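Kalano Water District
Minutes of the Rates and Metering Meeting, March 27, 2020

Present: H. Rankin (chair), P. Goel, two staff. Quorum met. Meeting held by phone.

1. Minutes of the December meeting
Approved with one correction: under item 4, "Tan Street" should read "Tan Road."

2. Meter replacement
Staff reported 415 meters replaced out of 1173 in the Callico zone. Work inside occupied homes is on hold. Curb pit replacements continue. Of the meters pulled so far, 173 read low at minimum flow and are being kept for the billing review. The rest go to scrap under the existing contract.

3. Unbilled water
Loss in the Callico zone remains above target. Night flow readings point to the main between the Zotden valve house and the lower tank. Leak survey to be run in two sections, upper section first. Rankin asked that the valve house log be copied to the billing office each month. Agreed.

4. Estimated bills
Some 982 accounts will receive an estimated bill next cycle. Estimates to use the same period of the prior year, or the three-cycle average where no prior reading exists. Shutoffs for nonpayment suspended until further notice. Late fees not addressed; carried to next meeting.

5. Rate schedule
Draft schedule B received. The second tier threshold is unchanged. Motion to post the draft for comment carried without objection.

Next meeting to be set by the chair. Adjourned. 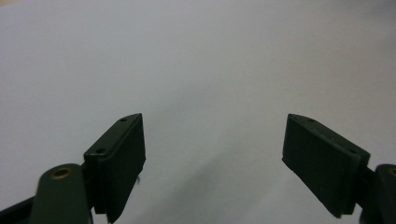
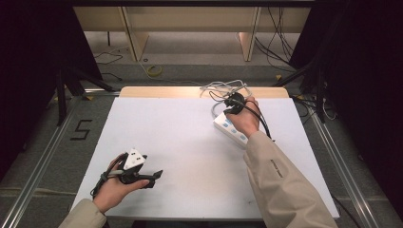
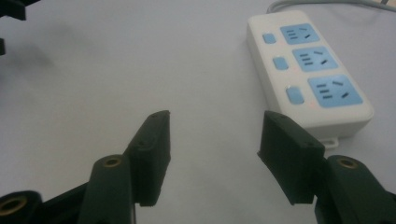
Comments on the draft minutes

Poonam Goel: Item 4 should say that the three-cycle average leaves out any cycle that was itself estimated. We agreed on that before the vote on item 5, and the billing office will need it in writing. No other changes from me.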